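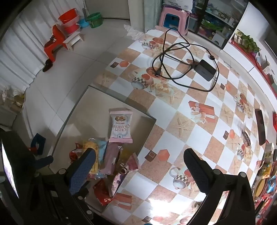
The Irkow Chamber Orchestra should stop talking before it plays. I have held this view since January, when I sat through 16 minutes of remarks ahead of a Hoxha quartet that runs 11 minutes less than most people's lunch break, and last week's program at Plenduvden Hall did nothing to change my mind.

I understand the thinking. Audiences are getting smaller, the music is unfamiliar, and somebody has decided that a friendly speech will help. Plenduvden has 1,000 seats and on most nights a good part of them are empty. But the people who did come bought a ticket for a concert. They can read. The program book has 44 pages, and the notes in it are good.

The trouble with a spoken introduction is that it tells you what to hear. Before the slow movement of the Ristamska suite we were told to listen for a bell in the distance. I spent the whole movement waiting for the bell. It came, and I had missed most of what the violas were doing on the way there.

It also breaks the evening up. The players tune, then sit with their instruments in their laps while the microphone is adjusted, and by the time they start they have gone cold. The first 6 bars of the suite were ragged - the repeat was fine.

If the orchestra wants to talk, it can do so in the lobby at seven, for anyone who cares to come early. I would probably go. After that, turn down the lights and play.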